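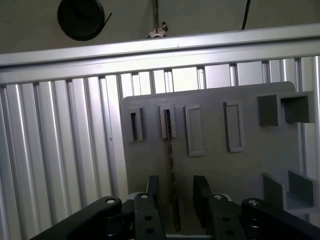
Vertical aluminum profiles with the horizontal rail across them

Home Products Workshop Spare parts Contact

Hafstein Profile Back Wall for Workbenches

By Sheila Yeoman, April
6 comments

The Hafstein is a back wall made of aluminum profiles, which stands behind a workbench and carries the things you want to have near your hands. We have made it at Uner since we moved to the workshop in Adby, and it is today the product that our customers ask about most. On this page I try to collect everything one needs to know before ordering. If something is missing, please write to us and I will add it.

What it is

The wall is built from slotted profiles standing upright side by side, with one rail going across. All profiles are natural anodized aluminum, silver in color. The slots are open to the front, so a holder, a hook or a shelf can be fastened at any height with a T-nut and one screw. You do not drill anything. When the work changes you loosen the screw, move the part and tighten it again.

The rail across can be mounted high or low. Most people put it high and use it for power strips and for lamps. It can also be set at a slight angle, what some customers do when the ceiling of the room is not level and they want the lamp to follow it. It looks a little strange but the strength is the same.

Measures

The standard wall is 2455 mm wide, the same as our long bench. The height over the bench top is 572 mm. This height was chosen after many discussions. A higher wall takes the light from a window behind, and the upper part is hard to reach for a person who sits. A lower wall has no room for a screen. If you need another height we can cut the profiles for you, but please measure from the bench top and not from the floor, because we had already several orders where this was mixed and the profiles came too long.

Load

One shelf bracket carries up to 20 kg when it is fixed in two neighboring profiles. With only one profile please keep it to light things like screwdrivers, tape and cable. The wall itself must be fixed to the bench with the foot brackets. It is not necessary to fix it to the wall of the building, and in a rented room this is often the reason why people choose it.

For whom it is

We sell to repair shops, to schools, to bicycle mechanics and to people who have a hobby room. It is maybe most useful for small repair work with electronics, where you have many small parts and the bench top must stay free. A customer in Adby who repairs computers has put his whole working order on the wall: on the left side the parts which wait, in the middle the tools, on the right side the parts which are tested. He told me that he loses fewer screws since then. I cannot promise this to everybody.

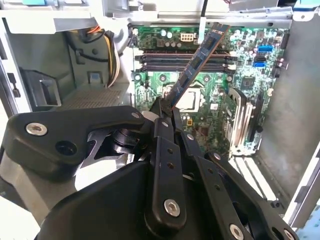

For such work I recommend to leave the middle of the wall without shelves. A desktop computer is deep, and when it stands on the bench with the side open you want to turn it without hitting a bracket. Put the shelves to the outside and keep only flat holders in the middle. The small plates for tweezers and bit sets are good here, they stand out very little from the profile.

If you open computers often, think also about grounding. The anodized surface of the profiles does not conduct well, so a wrist strap which is clipped to the profile gives no safe connection. Please use a proper grounding point. We have a grounding screw in the accessories that goes through the coating and is connected with its own cable to the earth of the building. It should be installed by somebody who is allowed to do this in your country.

What is in the box

– upright profiles, cut and deburred
– one cross rail
– foot brackets for the bench, left and right
– T-nuts and screws, with some more than you need
– two hex keys
– black end caps for the profiles
– printed instruction

The end caps are in a separate bag. Please put them on last, after all T-nuts are inside the slots, otherwise you must take them off again. With the newer T-nuts it is possible to turn them in from the front, but the older type can come in only from the end.

Accessories

All holders from the Banix line fit in the slots without adapter. The most ordered are the plastic holder plates, the cable hooks, the paper roll holder and the arm for a screen. The holder plates are delivered in gray or black for the same price. Shelves are steel, powder coated, and come in a short and a long size.

For cables we have clips that press into the slot. They hold thin cables well – for a thick extension cord they are too weak, and I suggest the hooks instead. A cable which comes down from the ceiling should get a hook near the rail, so that its weight does not pull on the plug.

Mounting

Two persons need one morning for it. One person alone can also do it, but the cross rail is long and it is more pleasant when somebody holds the other end. Begin with the foot brackets and tighten them only by hand. Put in the two outer profiles, then the rail, then the rest. Check with a level and only then tighten everything, from the middle to the outside. After some weeks of use please tighten the screws of the foot brackets one more time.

The bench top should be thick enough for the brackets. Thin table tops from furniture stores are too soft, and the wall will lean forward when the shelves are full. If you are not sure about your bench, send me a photo from the side and from under the top.

Care

Wipe the profiles with a damp cloth. Normal dish soap is fine. Do not use strong alkaline cleaner, as it leaves gray spots on the anodized surface and these do not go away. Dust collects in the slots, and the best tool against it is a flat paint brush and a vacuum cleaner. The gray plates become yellow a little if they hang many years in direct sun.

Delivery and return

Delivery time is six weeks for the standard wall. Special heights take longer, and I write the date in the order confirmation. The profiles come in one long package, so please check if it can go around the corner of your stairs. The driver brings it to the front door and not higher.

Standard walls can be returned if the profiles are not scratched. Profiles cut to your own height we cannot take back. Single accessories can be exchanged at any time, also if the bag was opened, as long as all the screws are there.

Questions about the order go to Sheila Yeoman at the Adby workshop. In the afternoon I am usually at the phone, in the morning I am at the saw and do not hear it.

Shared 20 times

Previous Next Back to Products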